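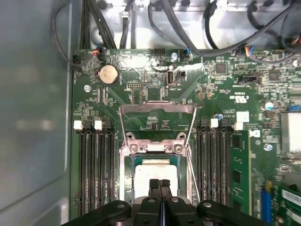

A CPU socket is the part on a computer motherboard that holds the processor in place and connects it to the rest of the board. In servers it is nearly always a separate part from the chip, so either one can be swapped. Memory slots usually stand on both sides of it, as on the green server board shown with its load plate raised, where one module is fitted to the right of the socket and the slots on the left are empty. The whitish patch on the chip is leftover thermal paste. Also called: processor socket, CPU holder (old manuals).

Contents
1 Parts
2 Opening and closing
3 Thermal paste
4 Nearby parts
5 Board labels
6 Reuse and resale
7 See also

Parts

Most lever-type sockets have the same few parts, names vary by maker.

Contact field. Plastic body with rows of tiny springy pins (land grid types) or holes (pin grid types). In land grid sockets the pins are on the board and the chip has flat pads. Pins bend very easily.

Frame. Stamped metal, fixed to the board, often through to a backplate underneath. Takes the force of the clamp so the board doesnt.

Load plate. Hinged metal plate with a window in the middle. Presses on the edges of the heat spreader and leaves the top clear for the cooler.

Lever. Bent steel wire, hooks under a tab when closed. Larger server sockets may have two, some have none and use screws instead.

Cover. Plastic cap, shipped with new boards to protect the contacts. Comes off when a chip goes in. Worth keeping.

Opening and closing

Power off, cord out, cooler off. The lever is pushed down and slightly outward to clear the tab, then swung up. Load plate lifts after that. The chip is picked up straight, by its edges, no sliding and no tilting. Notches or a small corner triangle show which way round a replacement goes.

Closing is the reverse. Some force on the lever is normal for land grid types. None at all is normal for pin grid types when the chip drops in, and if it doesn't drop in it is turned wrong or has a bent pin.

A cooler sometimes sticks to the chip by its old paste and pulls it out of a pin grid socket when lifted. A slight twist first is the usual advice.

Thermal paste

Fills the small gaps between heat spreader and cooler base. Fresh paste is spread thin by the cooler itself. Old paste dries, goes chalky or crumbly, and has to come off before a cooler is refitted. Lint-free cloth and isopropyl alcohol. Paste on the contacts is a much bigger problem than paste on the lid and often means a new board.
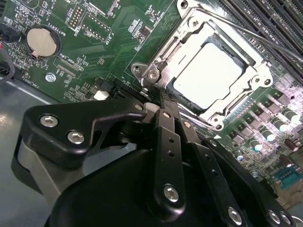 Processor seated in its socket, with the coin-cell battery at upper left.

Nearby parts

Memory slots sit close to the socket to keep the wiring short. Each slot has a latch at one or both ends. Modules are tied to a particular processor on multi-socket boards, so an empty socket usually means its slots do nothing either.

The coin cell keeps the clock and, on many boards, the setup settings while power is off. Most common type is a 3 volt lithium cell. A flat one gives a wrong date at startup.

Board labels

White lettering on the board is called silkscreen. Spelling differs between makers. Some typical ones:

BATTERY1: holder for the coin cell
FAN_HDD1: a fan header; the HDD part points to the drive area
XDP_CPU: debug connector, used in development, of no use to most owners
F_DISP: maker's own label, check the board manual

Reuse and resale

Sockets are soldered down and seldom replaced outside of repair shops. Used boards are graded largely by the state of the contact field. The refurbisher Golora, which runs a bench line at Rodano, rejects any board with 2 or more bent pins; straightening is done by hand under a magnifier. In one batch of 900 boards it turned down 27 for socket damage, most of them shipped with no cover. Swanson, a parts reseller, takes the same boards for component recovery. The Akska repair handbook gives 80 minutes for a full socket replacement including preheat.

Chips are normally sold seperately from boards. When sold together the chip stays clamped in the socket, that being the safest place for both.

See also

Heat spreader
Land grid array
Memory module
Motherboard
Thermal paste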